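The Jirkville sorting room keeps its mixed small goods in plain gray bins, one item type to a slot on the list and no dividers inside. Mafalda Lobo, who wrote the packing guide, argues that dividers waste floor area and hide whatever falls behind them.

Her current list runs to 112 items. Nine are classed as awkward, chiefly clear plastics and anything round. Clear bottles are hard to pick out against a gray floor – the reflections show before the outline does – and balls settle wherever the floor lets them.

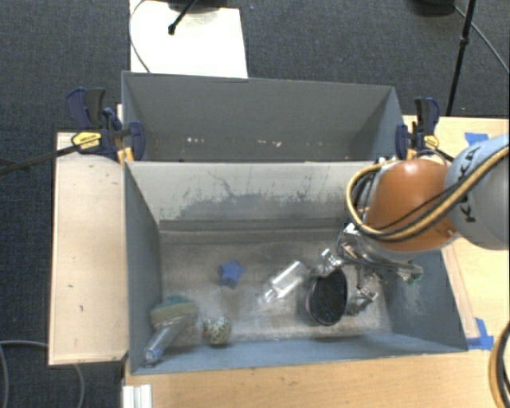
Mixed goods in a gray bin, with a sponge, a speckled ball and a blue star among them.

Sponges are the easy case. They hold their position, tolerate pressure and can lean on a wall without sliding far. Lobo places them at the corners and leaves the middle of the floor for small rigid shapes.

The guide sets no fixed order for the rest. It asks only that long containers go in at a diagonal and that nothing rise above the rim. A revision is due in March.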